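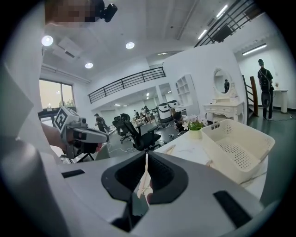 3 min read

Sorting and pricing donated goods for a charity sale

By Ladan Pakzad
October 25, 2020

The Mindov hospice sale took in $2,930 this April from 376 priced items, most of them kitchenware, linens and small tools. These are the notes I keep for preparing donations at home before they go to the hall. They should work for any church, school or hospice sale of a similar size.

Taking things in

Write the donor's name and phone number on a slip and tape it to the bag. Check pockets, drawers, teapots and the insides of books the same day. If you find money or a letter, call the donor before you do anything else.

Ask the charity for its list of things it can't sell. Ours won't take car seats, bike helmets, electric blankets or opened cosmetics. Electrical items go in a separate pile until someone qualified has tested them.

Cleaning

Glassware: warm water, dish soap and a splash of white vinegar. Dry with a lint-free cloth and store it right side up.

Old price stickers: warm them with a hair dryer, peel slowly, then rub off the glue with a little cooking oil. Wash the oil off afterward. Don't use oil on unglazed pottery or bare wood, as it leaves a dark spot.

Tarnished flatware: line a plastic basin with foil, add hot water and a tablespoon of baking soda, and leave it for five minutes. This is for silver and silver plate only. Keep knives with glued handles out of the basin.

Musty linens: wash with half a cup of vinegar in the rinse and dry outdoors. Iron tablecloths and pin a note of the size to one corner. People won't unfold them to find out.

Hand tools: brush off loose rust with steel wool, wipe with a drop of machine oil, and wrap any blade in cardboard.

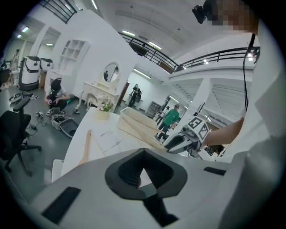
Small items sell best when they are kept together by price. Put everything at one dollar in one box, everything at two dollars in another, and write the price on the box so you don't have to tag each spoon. Use something low and open. A shallow crate like the white wooden one on the table works well, and people can see to the bottom without digging. Deep cartons are fine for books if the spines face up. Refill from underneath the table a few pieces at a time.

Pricing

Use string tags on anything with a finish and removable stickers on the rest. I buy tags in packs of 1000, and one pack lasts us two sales. Round to the nearest fifty cents below five dollars and to the nearest dollar above it. Anything that might be worth more than $33 gets looked up before it gets a tag. Sets should be tied together and tagged once, with the number of pieces written down.

Packing and the cash box

Pack by table and put the heaviest things at the bottom. Label two sides of each carton. Leave a roll of tape, a marker and a pair of scissors in the last carton loaded so they come out first.

Start the cash box with around $60 in ones, fives and quarters. Write the starting amount on a card inside the lid. Two people count at closing, both sign the card, and the starting amount comes off before the total goes to the charity.

Unsold goods need somewhere to go the same afternoon. Call the thrift store the week before and ask how late they accept drop-offs.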